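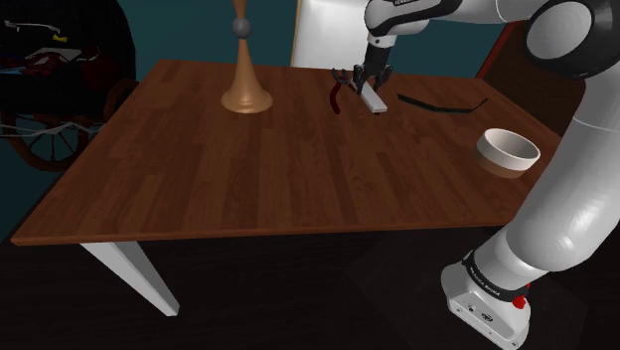 A simulated arm grips a white block in Virk, the software demonstrated at the Latitik open day.

Latitik opens its doors to show robot work on screen

Latitik welcomed 820 people to its September open day at the Flarari building, where staff ran a full programme of robot demonstrations using the company's simulation software, Virk. It was the first time the public had been able to see Virk in use.

Virk draws a room, its furniture and a robot arm on the computer, and lets engineers try out a handling job before any equipment is set up. The open day programme was built around tabletop work: reaching for an object, closing the gripper on it and placing it somewhere else on the table. The objects were ordinary ones, including pliers, a dish and a white block, laid out on a wooden table in a furnished room.

Doors opened at 10am. Demonstrations were given in sessions of 14 minutes, with 50 seats at each, and ran until late afternoon. Every session followed the same order. A member of staff set a task, the simulated arm attempted it, and the audience was then invited to ask for changes. Requests during the day included moving the block nearer to the edge of the table, turning the pliers the other way and placing the arm on a different side.

Attempts that failed were left on the screen and replayed. Staff used several of them to explain how the angle of the wrist affects a grip, and why an object that is easy for a person to pick up can be awkward for a gripper with two fingers. Long, flat things were the subject of most of the questions in the morning. In the afternoon the talk turned more to what happens when objects lie close together.

A separate room was given over to Ema, the part of the software used for looking back over finished runs. Latitik had loaded 2,000 tabletop runs for the occasion. Visitors could pick one from the list, stop it at any point and compare it with another. Printed task sheets were available, and members of the team were on hand to help those using the software for the first time.

Ema also allows the same table to be looked at from different places in the room. In one view used in the sessions, the pliers lie close up at the front of the table and the arm stands beyond them with its gripper pointing down. Audiences were asked to judge from that position how far the fingers were from the tabletop, and then to check their answer from the side. The exercise was popular with school groups and was repeated by request at the end of the day.
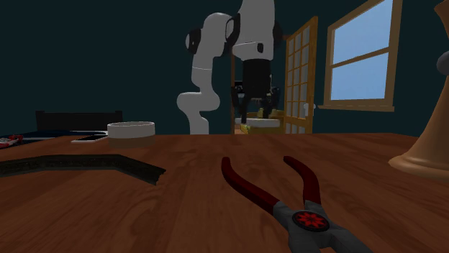 One visitor told staff at the close of the session that the replays had been more useful than the successful runs, and asked whether teachers could have the same files to use in class. Another said that more time was needed for questions, as the session had finished just as people were starting to suggest tasks of their own.

Latitik has taken up both points. A set of recorded runs will be prepared for schools and colleges, together with the task sheets handed out on the day. At the next open day there will be fewer sessions and a longer gap between them, so that people can stay behind and talk to the team.

The company also used the event to set out its plans for Virk. Work over the winter will concentrate on making it quicker to rearrange a room between runs. At present, moving a table or changing the objects on it means returning to the setup screen. The new version will let the user make those changes from the viewing screen. Ema will gain a search function, with runs listed by object as well as by task.

Both changes will be shown at Flarari before they are released. Groups that attended in September will be offered seats first, and remaining places will go to general booking. Entry will again be free.

Schools, colleges and local firms wishing to arrange a group visit before then can do so through the Latitik front desk. Group visits last one hour and take place in the morning. Please state the size of the group and any access needs when booking. Visitors do not need previous experience of robots or programming.

About Latitik
Latitik develops software for planning and reviewing robot handling tasks. Its products are Virk, for simulation, and Ema, for the review of recorded runs. The company is based at the Flarari building, where it also holds its training courses.

Press enquiries should be made to the Latitik press office. Further stills from the simulation are available on request.

Ends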